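チケット：Limberg拠点 基板解体セル 2号機の見積範囲とグリッパ選定
区分：設備計画／購買
状態：対応中（購買回答待ち）
優先度：中
関連設備：アームセル1号機、Nimriグリッパ
依頼元：Drallatus 設備計画

件名どおり、2号機の見積にどこまで含めるかが決まらず、予算申請が止まっています。3月の締めに間に合わせたいので、ここに経過をまとめます。

現象
Hirkhamから届いた見積は、アーム本体、架台、制御盤、Nimriグリッパ1式で構成されています。1号機で後から買い足したもの（先端治具、予備の指リンク、ねじ用の電動工具、基板の固定具)が入っていません。1号機の追加購入分は合計742千円で、すべて修繕費から出しました。同じやり方は今期は認められないと経理から言われています。

確認したこと
・見積の仕様欄には「先端治具は顧客手配」と書かれている。1号機のときも同じ文言だった。
・Nimriの標準指だけでCPUを扱えるかどうか、仕様書に記載がない。
・納期は発注から9週間。治具を別発注にした場合の納期は未回答。
・今期の処理予定は基板3,557枚。2号機なしの計画は立てていない。

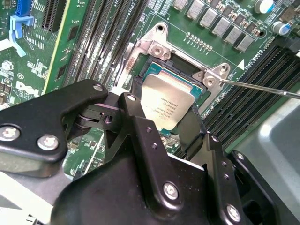 治具の費用は消耗品ではなく設備側に載せるべきだと考えています。1号機の帳簿では「クリップ類」として事務用品に近い扱いになっており、見積を比べるときに毎回抜け落ちます。作業を見れば位置づけは明らかで、XeonをつかんでいるのはNimriの指そのものではなく、指リンクの先に付けた黒いクリップです。ソケットの金属枠の右側のねじには、横からドライバーの軸も当たっています。つまりCPUの工程には、グリッパのほかに少なくともクリップとドライバーの両方が要ります。2号機の見積にグリッパしか載っていない状態では、CPU工程の設備費として成立していません。

Hirkhamへの質問（送信済み）
1. CPU用クリップをセル一式に含めた場合の価格と納期
2. クリップ単体の補修部品としての供給期間
3. 指リンクと取付ねじの予備品セットの有無
4. ドライバーを別アームで持たせる構成と、人が持つ構成の差額

回答（1回目）
1については、図面支給なら対応可。価格は図面を見てから。2は未定。3はセット品の設定なし、個別品番で注文可能。4は回答なし。

対応
図面は社内にあるのが改訂前のものだけでした。現物のクリップを測り直して図面を更新し、送付します。4は再度問い合わせました。ソフトウェアの費用も同じ行に入るのか聞いています。

追記：メモリ側の作業について
予算会議で「CPU工程を切り離し、2号機はメモリ専用にすれば治具は要らないのでは」という意見が出ました。その案の見積も取ることにしましたが、治具費がゼロになるとは見ていません。検討材料を下に書きます。

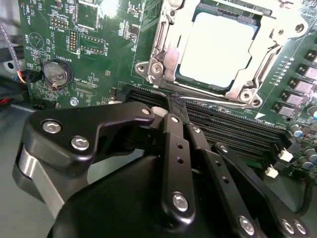

Kuldeep Thakur

設備計画のThakurです。メモリ専用案について、担当としての見解を残します。

DIMMスロットに入る部分はグリッパの黒い指先で、CPU用のようなクリップは使いません。この点では治具費は下がります。ただしスロットは細長く平行に並んでいて、すぐ上にCPUソケットの枠とレバーがあり、右端側には白いラッチとコンデンサが集まっています。指先の幅と進入角度の余裕が少なく、標準指のままでよいかは試験しないと判断できません。試験用に指先を追加で買うなら、その分は見積に載せてください。

もう一つは基板の左側です。紫と白の編組スリーブのケーブルと、赤・黄・黒の線が付いた小さなコネクタが基板の端にあります。ケーブルが残った状態で投入する運用にするのか、前工程で外すのかによって、固定具の形が変わります。前工程で外す場合は人の作業時間が増えるので、設備費だけを比べると専用案が安く見えます。比較表には人件費の行を足しました。

予算案は次の2案で出します。

案A：CPU・メモリ兼用
アーム、架台、制御盤、Nimriグリッパ、CPU用クリップ、電動工具、予備の指リンク、基板固定具。1号機と部品を共通化できるため、予備品は両機で共有とする。

案B：メモリ専用
アーム、架台、制御盤、Nimriグリッパ、試験用指先、基板固定具。CPU工程は1号機に集中させる。1号機が止まるとCPU側の処理も止まる。

私の推奨は案Aです。理由は予備品の共有と、1号機停止時の代替ができることです。治具の枠は、1号機の実績と同額の742千円を仮置きします。Hirkhamの価格が出たら差し替えます。

購買への依頼
・見積書の「顧客手配」の行を削除し、治具を明細として記載した版を取り直す
・案Bの見積を同じ書式で取る
・本体と治具の検収を同時にできるか確認する。治具が遅れた場合に本体だけ支払う条件は避けたい

経理への依頼
・治具を設備に含める場合の資産区分の確認
・1号機の治具を遡って振り替える必要があるかどうか

更新 10:40
図面をHirkhamに送付。受領の返信あり。

更新 15:15
Hirkhamから4の回答。別アームでドライバーを持たせる構成は別見積になる。ソフトウェアは本体側の行に含むとのこと。人が持つ構成の見積を先に依頼した。

更新 16:30
購買から、案Bの見積依頼を出したと連絡あり。検収条件は先方の営業に確認中。資産区分は経理の回答待ち。

次の作業：クリップの価格が届いたら案Aの治具の行を更新し、予算申請書に添付する。担当 Thakur。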